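Taller de orden doméstico
Apuntes de la unidad 3: La mesa y la cesta
Docente: Mabli Jarman
Centro Tondora, grupo de tarde

Antes de la clase

Lean estos apuntes una vez completos y traigan sus dudas escritas. El cuaderno de ejercicios es el mismo de febrero, con la tapa azul. Quien todavía no lo tiene puede pedirlo en la secretaría hasta las 18 h.

1. Objeto de la unidad

En la unidad anterior hemos tratado los armarios y los cajones, que son lugares cerrados. Ahora pasamos a una superficie abierta, la mesa. En muchas casas la mesa recibe todo lo que no tiene sitio: las cartas, las llaves, la fruta que se compró por la mañana. Nuestra pregunta es cómo dejar la superficie libre para trabajar o comer, sin quitar de ella las cosas que usamos cada día.

2. Términos

Superficie de trabajo: la parte de la mesa que debe quedar despejada.
Zona fija: el lugar donde un recipiente está siempre, normalmente en una esquina.
Recipiente de paso: una cesta, un cuenco o una bandeja donde las cosas se quedan poco tiempo.

En el manual de Grustari encontrarán «zona muerta» en lugar de «zona fija». Prefiero la segunda expresión, porque en la esquina de la mesa sí hay actividad – solamente está ordenada.

3. La elección de la cesta

Para la fruta recomiendo una cesta trenzada. Deja pasar el aire y pesa poco, de modo que se levanta con una mano para limpiar debajo. Una cesta de 400 gramos es cómoda para casi todas las personas. Conviene mirar el borde inferior antes de comprar: si la base es irregular, la cesta se balancea y puede rayar una mesa delicada. Las fibras no se lavan con mucha agua. Se pasa un cepillo seco y, si hay una mancha, un paño apenas húmedo.

4. Procedimiento

a) Retirar todo de la mesa y limpiar la superficie.
b) Sentarse en el lugar habitual y extender los brazos. Lo que se alcanza sin esfuerzo es la superficie de trabajo.
c) Colocar la cesta fuera de esta zona, pero sin que sobresalga del borde de la mesa.
d) Poner la fruta en una sola capa. La fruta madura va arriba o en otro recipiente, para comerla primero.
e) Devolver a la mesa solamente lo que se usa el mismo día.

Un error frecuente es el paso c). El alumno pone la cesta en el centro porque le parece más bonito, y después la mueve tres veces durante la comida.

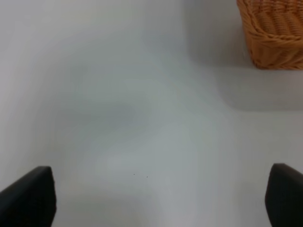
Cesta trenzada y superficie clara, en las dos vistas. 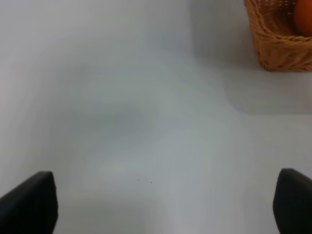
5. Ejercicio para casa

Elijan una mesa de su casa y apliquen el procedimiento completo. Dibujen en el cuaderno la mesa vista desde arriba, con la zona fija marcada a lápiz. Después de una semana anoten qué objetos han vuelto a la superficie sin permiso y en qué momento del día.

Lectura: Tkachenko, capítulo sobre mesas y aparadores, hasta la página 69. El ejemplar de consulta está en la sala Skirkport y no se presta.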